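Chapter 4
The Counter and the Sink

In most homes the kitchen counter does two jobs at the same time. It is a place to work, and it is a place where things wait. Bowls wait for washing, a spoon waits in the basin, and a bottle stays at the back until somebody needs it again. In this chapter we study how these two jobs share one surface.

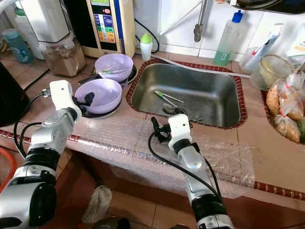 Figure 4.1. Tiled counter with two lavender bowls, a sheet of bubble wrap over the front, and a metal sink edged with patterned tiles.

Tile is easy to wipe, but the lines between the tiles collect dirt and must be brushed. Keep the area next to the sink free for wet dishes. Section 4.2 explains washing order, and Section 4.3 compares the Gesley and Tramard methods of storage.

Print this page | E-mail this page
Shares: 67 | Comments: 0

Related chapters
Chapter 3: Shelves and Drawers
Chapter 5: Drying and Putting Away
Chapter 6: The Backlund Kitchen Plan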